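Research methods for literature dissertations
Handout 5: from list of titles to bibliography

The departmental register holds 214 dissertations, of which 111 deal with the short story or the novel. Titles were entered as the candidates wrote them, so the same author may appear under several spellings. Before citing an entry, check the name against the title page and record both forms.

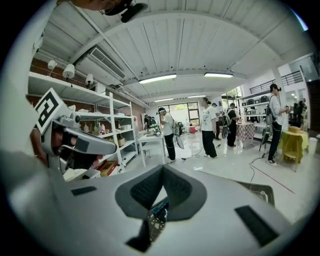
Transliteration is to be settled before the first chapter is drafted. Choose one scheme and keep to it throughout — quotations from earlier studies excepted, where the spelling of the source stands. Aranda and Paredes differ on the article before a proper name; either practice is accepted.

Comparative titles need a stated basis of comparison: period, form or theme. Bhattacharjee's thesis on the village novel (328 pages) sets this out in its opening section and may be used as a model.
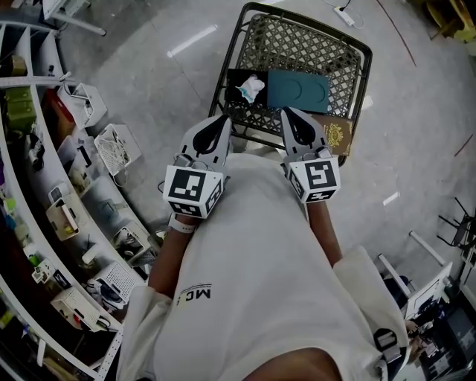 Descriptive notes on a source should separate what is legible from what is inferred. The same holds for any lettering: the T-shirt over the wire basket reads "MC", and a note on it would give those two letters and no expansion. Damaged title pages are treated likewise, with square brackets for anything supplied.

Reading for next time: Peñalver, chapter 2. Draft bibliographies are due in November.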